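Changing the Sleeve and Pads on the Filip Hand

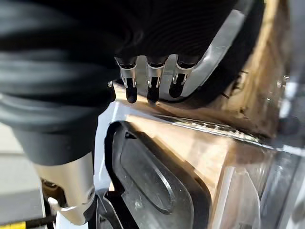
The sleeve on a Filip hand is a wear part, whatever the person who ordered only one of them tells you. Ours run on the Brelis cell at Mekgate, and we change sleeve and pads together every 1,640 hours, or sooner if the fabric starts to look like an old sock. Send the arm to its service pose first, the one with the fingertips pointing down and clear of the bench. The black pads at the ends of the metal tips are the part you're after, and you want air under all of them before you reach in.

What you need: 2 mm hex key, lint-free cloth, new sleeve, a bag of pads, and the small dish you swore you'd put back last time.

1. Stop the program, lock out the cell and hang your tag. The software pause button is a suggestion. The lock is a lock.

2. Loosen the cuff and roll the sleeve toward the fingers. Roll it, don't yank it. Raluca Lazăr yanked one in February and spent the afternoon reseating a sensor cable.

3. Wipe the bare metal at the wrist with a dry cloth. No Clenditix here. It's wonderful on benches and it turns the cuff lining to chewing gum.

4. Pull each pad straight off its tip. If one sticks, twist it a quarter turn and try again. Knives stay in the drawer.

5. Press the new pads on until they click. A pad that almost clicked will come off later, inside something expensive.

6. Roll the new sleeve on, seam to the back of the hand. Leave a little slack — the folds are there so the wrist can bend. A smooth, tight sleeve looks great for one shift.

7. Tighten the cuff screws a bit at a time, going back and forth between them. Snug is enough.

8. Take your tag off, clear the lock and run the finger check at low speed. It takes up to two minutes. Stay and watch it.

If the check stops with a grip offset fault, one of the pads isn't seated. Go back to step 5. If it faults again with all the pads tight, redo the zero from the maintenance menu and tell Paula Radu, who keeps the cell log and will find out anyway.

Write the hour count on the cuff label in paint pen. Ballpoint rubs off by lunch.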